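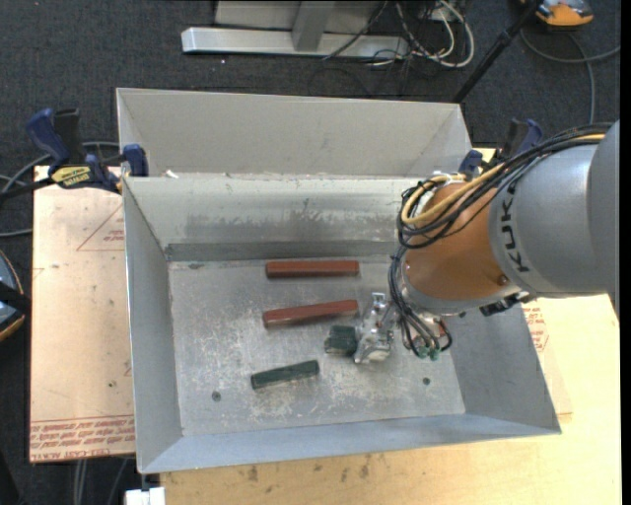
Before you fill your Muder worm bin, give the tub a good look, especially if you bought it used like I did! Scratches are nothing to fret over. A metal floor covered in whitish scuffs like this one wouldn't put me off, but I'd run a finger over the two small round fasteners and feel for sharp edges.

Step 1. Rinse the tub with plain water (no soap, please) and let it dry.

Step 2. Lay in 3 inches of damp shredded paper. I squeeze a handful first, and if it drips, I add dry stuff.

Step 3. Tip in the worms and put the lid on loosely.

Note: I wait until the next day to feed mine.

Caution: Keep the bin out of direct sun. Mine moves to the shady side of the shed in May and stays there until fall.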